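Home | Cell Setup | Arms | Grippers | Faults | Spares

Hustent Two-Arm Bench Cell – Set-up Guide
Section 13: Grip fault and protective stop while holding an object

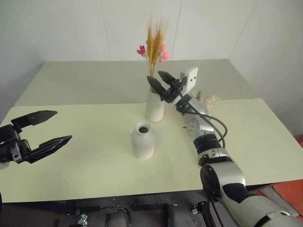 Fig. 13-a. Right gripper on the neck of the tall vase, left gripper open.

Use this section when one arm faults while its gripper is closed on something breakable. Written up after the February fault, when the right arm went into protective stop mid-task and somebody cleared it from the pendant straight away. Gripper re-homed, opened at full speed, vase went over. Don't do that.

CAUTION: Clearing a fault re-homes the gripper. Re-homing opens the fingers. Whatever is in them gets let go.

Before you touch anything

1. Leave the fault on screen. Write down the code and which arm.
2. Hit pause on the other arm as well. A fault on one side does not stop the other – they are on separate controllers.
3. Hands out from between the arms until both status lights are steady amber.
4. Check if the object is standing on the table or being held up. Standing, go to step 5. Held up, go to step 9.

Object standing on the table

5. Second person steadies the object low down, from the far side of the table. Not near the fingers.
6. Set gripper speed to 2 per cent. Default after a fault is 50, ignore it.
7. Open in jog mode, short presses. Stop once both fingertips are clear of the neck.
8. Back the wrist away along the tool axis. No sideways moves, pointed tips will catch the rim. Go to step 11.

Object held off the table

9. Put foam under it. If the gap is more than the foam, stack more foam. Do not free-drive the arm down.
10. Second person takes the weight, then do steps 6 to 8.

Restart

11. Move all vases and stems off to the side bench, including anything lying behind the arm.
12. Check cable loops on the forearm. Snagged loop gives the same code as a real grip fault, code 14.
13. Clear the fault. Let the gripper home with nothing in it.
14. Run the empty cycle twice, then with the short vase, then the tall one.

Note: If code 14 comes back on the empty cycle its not the grip force. Swap the Randunico finger cable before you start changing parameters.

Note: Tall vase with dried stems in it is top heavy. Grip height is set in the task file, don't teach it by eye.

CAUTION: E-stop cuts gripper power on the older Hoarau couplings and the fingers go slack. Use it anyway if a person is at risk. Let the vase brake.

Faults that repeat go to Kalkidan Birhane with the code and the log.

Comments

fedge_t: Step 6, speed resets to 50 every time you leave the jog screen. Should say so.

K. Birhane: Will add. Set it last, right before you open.

marlow88: Does this cover the Fedwood bench too? Ours has one controller for both arms.

K. Birhane: Steps 5 on, yes. Skip step 2.

Related
Section 12: Finger alignment
Section 14: Forearm cable routing
Fault code list
Spare fingertips and couplings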